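Textile Care and Finishing
Handout 3: Red dyes, white trim and wash fastness
Instructor: Lutz Voß
Revised 3/21/20

Scope

Knit and woven cotton only. Wool and silk are covered in the March reading.

Dye classes

Direct dyes are held on cellulose by weak forces and bleed readily in warm water. Reactive dyes bond to the fiber, but some of the dye reacts with water in the bath and stays behind as loose color. If the mill rinses poorly, this unfixed portion comes out in the first home washes. Deep reds need a high dye load and therefore leave more of it to remove.

Staining of adjacent fabric

Fastness is reported as two grades: change in shade of the specimen, and staining of the undyed fabric sewn to it. A garment can hold its shade well and still stain its own trim. Bindings, neck ribs and hem bands should be graded separately from the body.
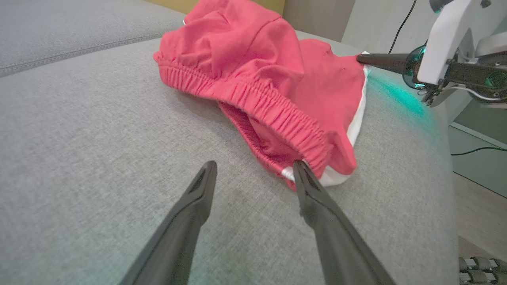
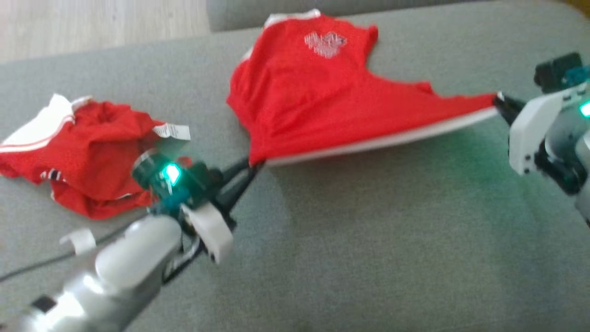
Red garments with white trim: shorts (first), T-shirt with a second red garment beside it (second).

Procedure for Lab B

Cut the specimen from the Dirkitberg jersey, lot 1085. Baste it to the multifiber strip along one short edge. Wash at 40 °C in the Semaan bath with the standard detergent, no brightener. Rinse twice in cold water. Open the stitching on all but one side and dry flat, with the two fabrics touching only at the seam. Grade under the cabinet lamp against the gray scale. Half grades are allowed.

Repeat with the Jadell specimen. Record both on one sheet.

Shade loss in light

Light fastness is a separate property. A dye that survives washing may fade on a shelf. The Idwood panels have had 720 hours of lamp exposure and are kept in drawer 3. Do not leave them out.

Reading for next session: chapter on after-soaping, including the section on water hardness. Bring the completed Lab B sheet.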